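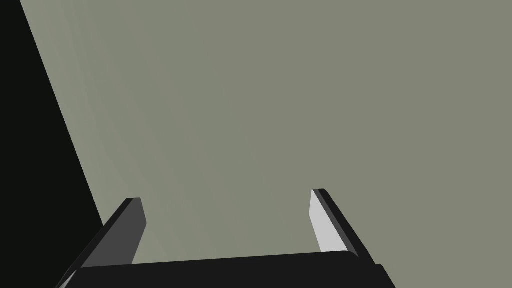
Vérifier les sauvegardes une fois par an ne suffit pas, m'a-t-on écrit sous la liste de mars, et il faudrait aussi essayer d'en restaurer une. La remarque est juste. J'ai ajouté le point et refait tout le contrôle.

Stonent, carnet personnel – liste de contrôle
Relevé du 17/07/2025
Mentions utilisées : OK / À REVOIR / NON FAIT

ACCÈS

Mot de passe administrateur changé : OK
Il datait de l'ouverture du blog.

Double authentification chez l'hébergeur (Gadumis) : OK
Codes de secours imprimés et rangés avec les papiers de la maison.

Comptes d'auteurs inutilisés : À REVOIR
Il reste deux comptes ouverts pour des billets invités. Les billets restent en ligne, les comptes seront fermés. Penser à réattribuer les textes avant de supprimer, sinon ils partent avec le compte.

SAUVEGARDES

Copie automatique des textes : OK

Copie des images : À REVOIR
Le dossier s'arrête en mars. L'extension Barneck n'a envoyé aucune alerte quand l'espace de stockage a été plein. À surveiller à la main pour l'instant.

Essai de restauration : OK
Fait sur un site vide. 540 billets retrouvés, accents compris. Les commentaires sont revenus, mais les réponses ne sont plus rangées sous le bon message. Gênant pour les longues discussions, pas bloquant.

COMMENTAIRES

Modération du premier message : OK

Filtre contre les indésirables : À REVOIR
Huit vrais commentaires étaient dans le dossier des rejets, dont un très long, sous le billet sur le deuil. Je l'ai publié et j'ai répondu avec des excuses. Dossier à ouvrir chaque semaine.

Adresses électroniques des lecteurs masquées : OK

Formulaire de contact : NON FAIT
Le message d'essai n'est pas parti, j'ai oublié de recommencer.

VIE PRIVÉE

Prénoms des enfants retirés des anciens billets : À REVOIR
Fait pour les titres et les textes. Restent les étiquettes et les noms de fichiers – c'est long.

Lieu de prise de vue effacé des photos : OK
Réglage fait à l'envoi. Les anciennes photos ont été reprises par lots.

Accord des amis cités : OK
Deux personnes ont demandé à être désignées par une initiale. Corrigé.

LIENS ET PRÉSENTATION

Liste des blogs voisins : À REVOIR
Plusieurs adresses mènent à des pages de publicité. Je les retire, en gardant le nom du blog sans lien quand j'y étais attachée.

Thème Intarasuk à jour : OK
La mise à jour a remis la colonne de droite à gauche. Laissée comme ça.

Lecture sur téléphone : OK

À reprendre en premier : les images, puis le formulaire.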